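Bench notebook, August, second mug of tea, started just after nine in the morning

Right, where were we. The Nustthorpe board is back on the bench and I've finally stopped being cross with it. Last entry ended with me swearing at the fire button and going home, so I'll pick up from there.

For anyone dipping in: the Nustthorpe is our little regulated box for a single 21700, the one with the side door that everybody picks at with their thumbnail. We're on the third version of the board. The second one would fire fine from a full cell and then get moody once the cell was past the halfway mark – a "check atomiser" message, a half-hearted puff, then normal again as if nothing had happened. I'd blamed the 510 pin for ages. I was wrong about the pin.

What I did first thing this morning was put the bench supply in place of the cell and walk the voltage down slowly, with the Kollár tank on top (the old one with the chipped drip tip, which I keep for this because I don't care what happens to it). It held lovely and steady until I got down near where a tired cell would be, and then there was the message again. So I swapped the supply leads for the fat short ones. Message gone! Same voltage at the supply, same coil, same wattage, and no complaint at all.

So it's drop in the wiring, and the board is reading its own sag as a coil fault. Which also explains why the two prototypes with the thicker cell leads never did it and why I spent so long thinking I had two magic ones.

I measured from the positive contact to the board pad on four of the problem ones and they're all worse than I'd like. The spring contact at the bottom of the tube is the culprit in most of it. It's a nice soft spring, it feels lovely when you drop the cell in, and it's rubbish at carrying current. I bridged it on one unit with a bit of braid, soldered to the cap at one end and the tab at the other, and the fault vanished there as well. Ugly as anything, but there you go.

To do on that: get the stiffer gold-coloured springs out of the drawer (bottom left, in the tin that says FUSES and has never had a fuse in it) and try three or four of them. I don't want to ship braid.

Late morning. Springs tried. The stiff ones are better, though you do have to shove the cell in and the wrap on one of my older cells got a nick in it from the lip of the tube. That cell's gone in the recycling tub. PLEASE can we all check wraps before putting anything in a prototype, me included, me especially. I've put a strip of Kapton round the lip for now and added "radius the tube lip" to the list for the next lot of bodies.

Puff counter. I know we said we'd leave it alone but it's been annoying me. The Nustthorpe that lives in my jacket said 1,260 this morning, which I'd believe, and then after a cell swap it said 57. It isn't resetting to nought, it's going to 57, every time, on that one unit only. I pulled the cell and put it back again and got 57 again. So it's loading an old saved value and never writing the new one, I'd guess, and 57 is simply wherever it had got to when the saving broke. I've not gone looking yet. Firmware is not a before-lunch job.

Squonk bottle for the Indine. Different project, same bench, sorry about the mess. I've been living with the softer silicone bottle for a bit now and I like it much more than the last one. It comes back quickly, it doesn't do that sad slow breathing-in noise, and it doesn't go pink with the strawberry juice like the old ones did. The one grumble is the steel tube. It's a hair too long, so it sits right on the bottom and seals itself against the silicone when the bottle's nearly empty, and you squeeze and get nothing and assume you've run out. I cut the end at a slant with the little snips and cleaned the burr off and it now drinks to the last drop. I'd like all of them cut that way from now on. Takes seconds.

I also managed to over-squonk it while showing off and got juice down through the airflow and onto the 510 plate. It didn't get past the seal, so that's a win for the seal (the black one, from the Lestent sample bag, the clear ones are still leaky and I don't know why we're keeping them). Wiped it out with a cotton bud and some isopropyl and carried on.

Flavour on the Indine with the wider deck: warm, thick, a bit muted on the top notes. I had the custard in, then the lemon one, and the lemon came through more like lemon curd than lemon. Closing the airflow by a third brought it back. I think the side slots are too tall. I'd like to try them the same width and shorter, and I'll file down one of the blanking rings to fake it before I ask for any metal to be cut.

After lunch. Coils. I wound a batch of plain round-wire ones on the 3 mm rod, spaced, six wraps, for the long run on the Lestent. I'm keeping it boring on purpose. Last time I used the fancy twisted stuff and then couldn't tell if the gunk was down to the wire, the cotton or the juice, and it was a whole week wasted. So plain wire, the same cotton, and the unsweetened menthol, and if it still gunks up we'll know it's the Lestent running hot at the base.

The plan is 300 puffs on each one at 50 watts, and the cotton comes out at the end and gets taped into the back of this book with the number written next to it. Not the front, the front is for notes, and last time the pages stuck together and I lost all my winding numbers.

Also, the smoke machine at the back – sorry, the puffing rig, I'll never stop calling it the smoke machine – needs its tubing replaced before that run. It's gone cloudy and it's dripping at the elbow. There's a coil of new tubing on the shelf with the spare jigs. I've cut one length, it was short, I've cut another. Don't throw the short one out, it'll do for the drain.

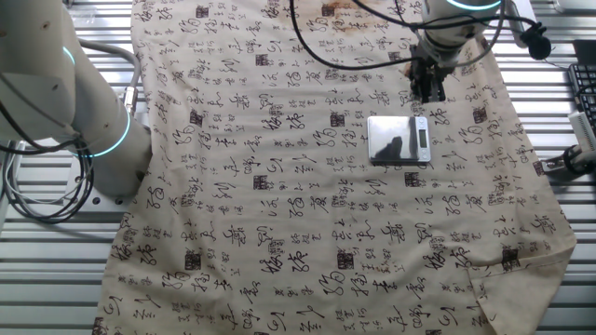

Calligraphy cloth on the slatted metal surface, August.

Four-ish. Back on the Nustthorpe, because I couldn't leave it. I had a poke at the firmware after all and the counter is doing what I thought: it reads the saved value at power-up, counts happily in memory, and the write only happens if the screen has gone to sleep by itself. I always lock mine with the three clicks. So mine never saves, and everyone else's does, and that's why I've been the only one moaning. Moved the write so it happens on lock as well. Locked it, pulled the cell, put it back, and it kept its number. Did it a few more times for luck and it kept it each time.

One thing I noticed while I was in there, and I'm putting it down so I don't forget it: the low-cell warning uses the voltage under load, and the battery icon uses the voltage at rest. So you can get a warning with the icon showing a third full, which looks daft. With the stiffer spring the gap is smaller, but it's still there. I'd be happy with the icon simply lagging a bit. Needs a proper think and a full cell, and mine's on the charger.

Left on the bench tonight: the Nustthorpe with the braid (leave it be, it's for comparing), the Indine in bits on the blue tray, and a little jar with the good seals in it. The supply's off at the wall. The Lestent is loaded with the first coil and primed, so please don't fire it, even for a quick one, or I'll have to start the count again.

Tomorrow: new tubing on the rig, first Lestent run, file the blanking ring, order more of the stiff springs, and find out who's got my good snips.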